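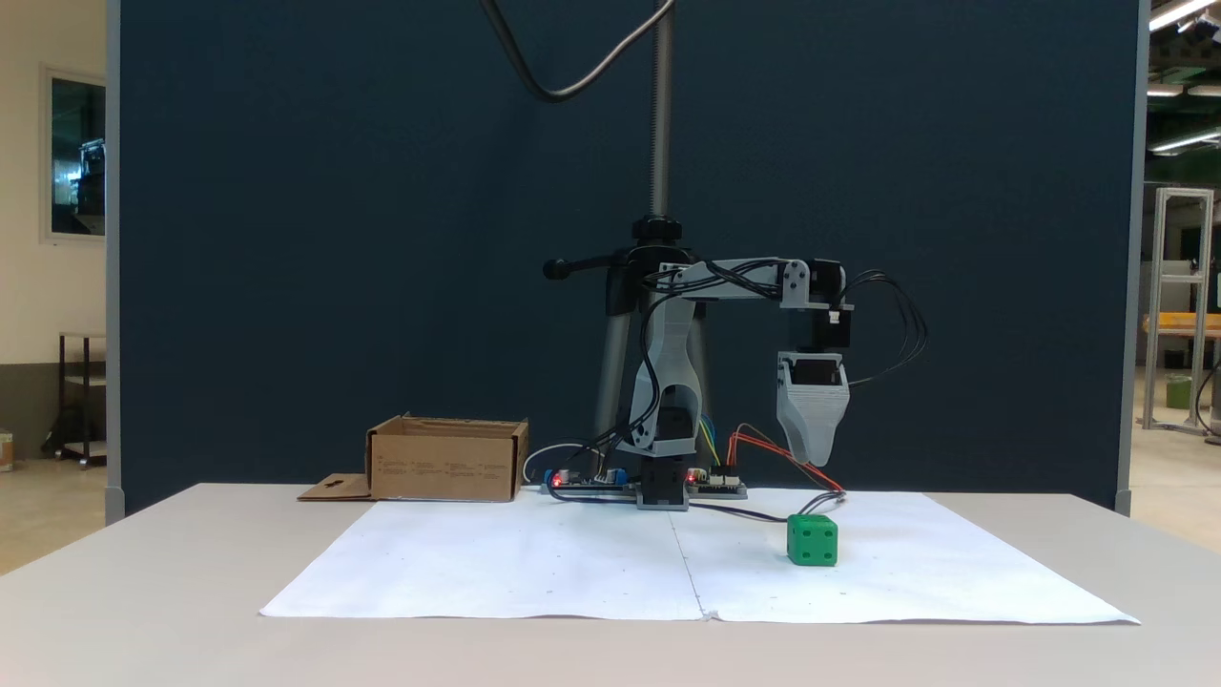 Neltstead library to stay open late from next month

27/04/2012

Good news for anyone who has ever run up the library steps at two minutes past six and met a locked door (me, most weeks). The Neltstead branch is getting its evenings back! Starting next month it will stay open until nine, four nights a week, and the little side entrance on the parking lot will be unlocked again too, so you won't have to walk all the way around the block with a bag of books on your shoulder.

I stopped by yesterday to ask what changed, because the last I heard there was no money for it. Jadwiga Kaczorowski, the branch manager, had the new schedule taped up behind the desk already and was trying not to look too pleased about it. The county found the hours by shifting staff over from Taltancombe, where the branch is closing for its roof repairs and won't reopen until October. When that happens the schedule gets looked at again. So I'd call this a long trial, and if you want it to last, go use it.

"People kept telling us they'd come if we were open," she told me. "Well, we're going to be open. I'd like to see them."

I grew up in that building, more or less. My mother worked second shift at the cannery and I did my homework at the big table by the radiators until my aunt came to get me, and back then it was open until nine every weeknight and nobody thought that was anything special. When the hours were cut I wrote a cranky column about it, and I got more mail from that one than from anything I've done since, including the one about the parking meters. Some 29 letters, and one of them had a pie recipe in it. I've made the pie. It's good.

A few practical things. The late nights are Monday through Thursday as planned right now, sorry, I promised to get the days from the door and I didn't write them down properly, so please check the sheet at the front desk before you drive over. Parking in the back lot is free after five. The upstairs reading room will be open the whole time, but the local history room closes at seven because the person who knows where everything is goes home at seven. If you need the old tax maps or the cannery payroll books, call ahead and they'll pull them for you.

Computers are still one hour per person if somebody's waiting. The printer takes coins only, and no, it does not take the new dollar coins, I tried. Jadwiga says a replacement is in the budget request and she's heard that before.

The kids' side gets something out of this as well. Story time is staying where it is in the mornings, but there'll be a second one at six thirty for families who can't make it during the day, pajamas welcome. The first book is going to be an owl story, picked in honor of Sowa, the stuffed owl on top of the card catalog who has been watching all of us return things late for as long as I can remember. She's been dusted for the occasion. She looks about ten years younger, I wish I knew what they used.

And the book sale is back on! It was rained out twice last year and they've given up on the lawn, so it'll be in the basement, with 17 tables, mostly mysteries and cookbooks from what I saw, plus a really startling number of books about sailing for a town this far from the water. Somebody's whole collection must have come in at once. Hardcovers are two dollars, paperbacks are fifty cents, and whatever's left on the last afternoon goes by the bag. The money goes to the large print shelves, which my neighbor informs me she has now read from one end to the other.

One more thing, for those of you who use the Londunholm bus. The last one leaves the stop across from the library at 8:40, so if you're riding it you won't get the full evening. I asked the bus office if they'd think about moving it back half an hour and was told to put it in writing, so I have, and you're welcome to do the same. The address is on the schedule card at the stop.

Questions about the hours should go to the front desk. Cards are free if you live in the county, and they only need something with your address on it. An electric bill is fine.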